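Print this message
E-mail this message to a friend

This site uses cookies to keep you signed in to the list archive. Accept / Settings

From: Santeri Lehtinen
To: Household list
Date: Wednesday, August 5, 2026
Subject: Re: Shirts folded on the bed vs. a board

Orvokki Pitkänen wrote:

> I have been meaning to ask the list about folding shirts. I do all
> of ours on the bed straight out of the dryer, and by the time I get
> them to the closet the stack has slid over and half of them need
> doing again. The bed is soft and the bedspread moves under the
> shirt. My back is also not happy with it, the bed being so low.
>
> A neighbor told me to get one of those hinged plastic folders. I
> tried hers and the sleeves kept coming out at the bottom. It was
> also too narrow for my husband's shirts.
>
> What do the rest of you fold on? Does a plain flat board make any
> difference, or is it the same as a table? And do you button a
> shirt before folding or leave it open? We moved into the Kinnunen
> building in the spring and there is a laundry room downstairs with
> two machines and no table at all, so everything comes up in a
> basket whether I like it or not.
>
> Also, if anyone has a way to stop the collar from getting crushed
> in a drawer, I would like to hear it. Hanging is not possible. We
> have one closet and it is full of coats.
>
> Orvokki

Orvokki,

I went from the bed to a table a few years ago and from the table to a board on the table last winter, so I can answer most of this.

A table by itself is already much better than a bed. The height matters more than the surface. If you can stand up straight and reach the middle of the shirt without leaning, you will do a whole load without stopping. Our kitchen table is a bit low for me and a bit high for my daughter, and we both manage.

What the board adds is a clean surface that is only for laundry. Our table gets used for everything else, and there is nearly always a bit of jam or a crumb on it that I missed. I used to wipe it down, wait for it to dry, and then fold. Now I set the board down and start. When I am finished it goes behind the refrigerator. It is matte, and I would look for that. I had a glossy shelf panel before it and thin shirts slid around on it almost as badly as on your bedspread.

Size: bigger than you think. The hinged folder you tried was too narrow, and a small board has the same trouble. You want to be able to lay out the body of a large shirt with both sleeves on the board and still have a corner left for the basket. I paid 40 dollars for mine at Carero, cut to size, and that included having the edges sanded. Nokis sells a ready-made one for less, but I tried it in the store and it has a raised lip on one side that leaves a line in the fabric.

Keep the basket on the side of your weaker hand. I am right-handed and have it on the left. I lift a shirt out with both hands, let it hang for a moment over the board, and get hold of two points before I put it down. If you drop it in a heap and try to straighten it flat, you will be tugging at it from every side. Lifting it first lets the weight of the cloth pull out most of the folds from the basket.

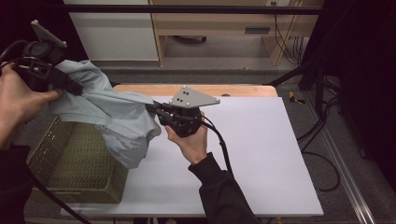 Lifting a wrinkled blue-gray piece over the board, with the green basket at the left.

Which two points you take hold of depends on the shirt. For T-shirts I use the shoulder seams. For a button shirt I find the collar first and then move out to the shoulders. It is slow for the first dozen or so and then your hands find the seams without you looking much. If the thing is badly twisted, take any corner and any other part, pull it out between your hands, and turn it until you find the top.

Then the fold itself. I do button shirts like this:

1. Button the top button, one in the middle, and the last one. Leave the others.
2. Lay it face down with the collar away from you.
3. Smooth from the center out to the sides with flat hands.
4. Fold one side in to about the middle of the shoulder. Bring the sleeve straight down along the fold.
5. Do the other side the same way.
6. Fold the tail up a hand's width, then fold the rest up so the bottom meets the underside of the collar.
7. Turn it over.

That first short fold at the tail is what stops the stack from sliding. Without it the curved hem sticks out at the bottom and every shirt is thinner at one end. I left it out for years, and my stacks leaned the same way yours do.

On buttoning, some people here will tell you to do all of them. I have compared and can't see that it helps once three are closed. With none closed the front opens up as soon as you turn the shirt over.

For collars in a drawer, alternate them. Put the first shirt with the collar toward the front of the drawer, the next with the collar toward the back, and so on. The stack stays level and no collar has another one pressing on it. Six in a stack is my limit. If the drawer is deep, make a second stack next to the first. I have seen people put a rolled sock inside the collar. It works, but I kept losing the socks.

If the shirts are going to be in the drawer a long time, let them cool fully before stacking. I take them out of the dryer, carry them up, and do the towels and underwear first. By then the shirts have cooled down. Warm cotton takes a crease from whatever is lying on it. On the other hand, don't leave them in the basket overnight. Anything at the bottom will need ironing or another few minutes in the dryer with a damp washcloth.

About baskets, you said everything comes up in one. Get one with holes in the sides if you haven't already. I had a solid tub before, and if a single sock went in damp the whole load smelled by evening. The plastic lattice kind is cheap and light. Check the inside for rough spots from the molding. I had a Bristis basket that snagged two sweaters before I took a nail file to it, and it has been fine since.

Don't fill it above the rim. I know that means another trip on the stairs. Twelve shirts is as much as I put in one go, and they come out looking a good deal better than when I used to push down twenty of them.

Things I don't bother folding on the board: socks, underwear, dishcloths, fitted sheets. The first three go in their drawers as they are. The fitted sheet I do standing up with my hands in the corners, and what comes out is more of a bundle than a fold. Someone posted a good method for those last September and it should be in the archive under "elastic corners." I followed it twice and then went back to the bundle.

As for your laundry room with no table, you could ask the building if they would allow a board over the tops of the machines. Ours did for a while. It was handy for pants and towels, but the spin cycle shook everything toward the edge and people left their things lying on it, so in the end I was glad to go back to folding upstairs. If you try it, put a rubber mat underneath. You would also need to take it off whenever somebody wants to load from the top.

If you don't want to spend money before you know whether it suits you, use the back of a large picture frame or a closet shelf for a week. A shelf is usually too narrow for your husband's shirts but you will find out if the height of your table is right, and that is the part you can't change later. Cover it with a pillowcase if the surface is slippery.

I can send the measurements of mine if they are any use. I would have to pull it out from behind the refrigerator first, so it will be the weekend.

Santeri

2 replies | 0 shares
Reply to list | Reply to sender | Print | E-mail

Get the list digest once a week in your inbox. Enter your e-mail address to sign up. You can unsubscribe at any time.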